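Cindwood Hand-Held Gripper: Set-Up and Recording Guide
Section 4. Recording Pick-and-Place Examples 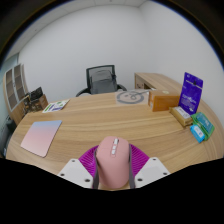

Section 4 applies to desk tasks with small rigid objects. Complete calibration (Section 3) before the first recording of each session.

4.1 Before recording

1. Wipe both contact strips with a dry cloth.
2. Open and close the fingers fully 2 times. The width reading must return to zero.
3. Start a new session in Zolivetti and select the task name from the list. Do not type a new name for an existing task.

Note: Other objects may stay on the desk. Vary their positions between sets so that the model does not learn a single layout.

4.2 Recording one example

1. Hold the gripper around 30 cm from the object with the fingers open.
2. Press the record button and wait for the tone.
3. Approach at a steady speed. For a computer mouse, place one finger along each side and keep the scroll wheel clear.
4. Close until the object is held. Stop squeezing once it no longer slips.
5. Lift, move to the target and lower the object. Open the fingers only when the object is resting on the surface.
6. Back away and press the button again.

Caution: Keep your free hand out of the camera view from tone to tone. Examples showing a second hand are rejected on upload.

Caution: Overtightening bends the fingers outward and gives a false width reading.

4.3 Set size

Record 20 examples per object. Change the starting angle of the object after each one. If an example runs longer than 12 seconds, delete it and repeat.

Dropped objects: stop recording and tag the file "drop". Do not delete it. Dropped examples are stored separately and are used in Section 6.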